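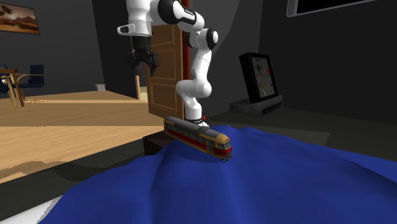
Figure 4. Toy tram with gray roof, red lower body and mustard-yellow upper band.

4.2 Perceived and actual waiting time

Riders were asked how long they had waited before boarding, and their answers were compared with the arrival log kept by Zomach, the operator of the Pivamine tram. A total of 379 riders gave an answer that could be matched to a logged arrival. Riders who boarded at the two terminal stops were left out of the comparison. At a terminal the tram often stands with its doors open, and it is not clear whether a person sitting inside it is still waiting.

For short waits the reported time was usually longer than the logged time. The gap was widest at stops with no shelter and no display, and it was small at the stops along the Rey branch, where displays had been working for most of the survey period. The gap did not grow steadily with the length of the wait. Riders who had waited a long time tended to report a round number, most often 30 minutes, and this pulled many of the longer answers toward one value. We did not correct for rounding. Earlier work on bus stops has treated round answers as a separate group, but our sample of long waits was too small for this to be useful.

The survey covered 22 stops. Three kinds of stop can be told apart: those with a shelter and a display, those with a shelter only, and those marked by a pole. The Urker branch has mostly pole stops. It also runs less often in the evening, so that stop type and service frequency are partly mixed together in our data. Where the two could be separated, which was possible for daytime trips only, stop type still mattered. A rider at a pole stop reported a longer wait than a rider at a sheltered stop with the same logged wait.

4.3 What riders did while waiting

The second block of questions dealt with how the time was spent. Riders could mark more than one activity. Looking at a phone was the most common answer at every kind of stop, followed by doing nothing in particular. Talking with another person was marked more often on the Urker branch than on the Rey branch. This may reflect the age of the riders there, who were older on average, or the fact that many of them live within a short walk of one another.

We had expected riders with something to do to report shorter waits. The results support this only in part. Riders who talked with someone gave estimates close to the logged time. Riders who used a phone did not differ from riders who did nothing. It is possible that a phone is also a clock, and that people who look at it often during a wait become more aware of the time passing - but the survey did not ask what the phone was used for, and we can't test the idea here.

Adults traveling with small children were a special case. They reported the longest waits of any group when compared with the log. Their written comments were also longer and dealt less with the tram itself than with the stop: traffic close to the platform, nowhere to sit, rain coming in from the side. Several asked for a low wall or rail. A few mentioned that the children were happy to wait and that only the adults minded.

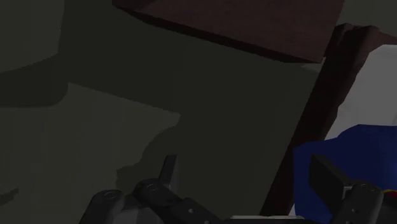

One rider on the Urker branch wrote that the wait itself was fine and that not knowing was the hard part: "If the sign said fifteen minutes I would go and buy bread. With no sign I stand there the whole time." Similar comments came from riders at other pole stops. They suggest that the lack of information does two separate things. It makes the wait feel longer, and it also keeps people at the stop who would otherwise use the time for an errand. The second effect does not show up in a measure of perceived time, and studies that look only at estimates will miss it.

The comments also show some mistrust of the displays. During August the displays on the Rey branch showed timetable times for several days without saying so. Riders who remembered this said they no longer relied on the signs, even though they still looked at them. Their estimates were no worse than those of other riders at the same stops. We take this to mean that a display can help even when people say they don't believe it, although the number of riders who brought the matter up was small.
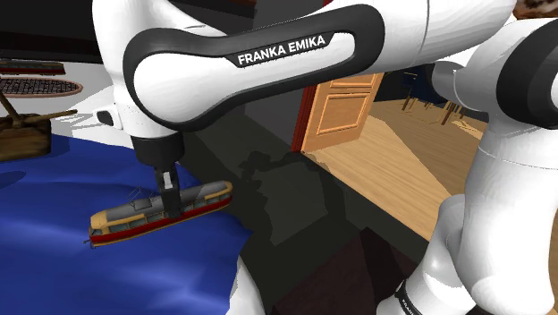 Figure 5. Toy tram held just above a blue cloth.

4.4 Limits of the comparison

The arrival log records the time at which the doors open. It does not record when a rider reached the stop. For that we relied on the survey staff, who handed out a numbered card as each person arrived and noted the time. At busy stops cards were sometimes handed out late, and the logged wait is then too short. We checked this at one stop on the Rey branch by having a second person note arrivals from across the street. The two sets of times agreed well outside the morning peak. During the peak the cards ran behind by around 50 seconds. Since most of the peak surveys were done at sheltered stops, the error works against our main result, and the true difference between pole stops and sheltered stops is probably somewhat larger than the one reported in section 4.2.

A further limit is the weather. The survey days were mostly dry, and none was very cold. Shelter is likely to matter more in winter, when service on the Urker branch is also less regular. We have no winter data for that branch.

Last, people who missed a tram are counted in the same way as people who arrived just after it had left. The two may feel quite different. A person who saw the doors close has a clear starting point for the wait and may be annoyed from the beginning. The questionnaire had no item on this, and the log can't supply one. A short question on whether the rider had seen the previous tram leave would be easy to add to a later survey.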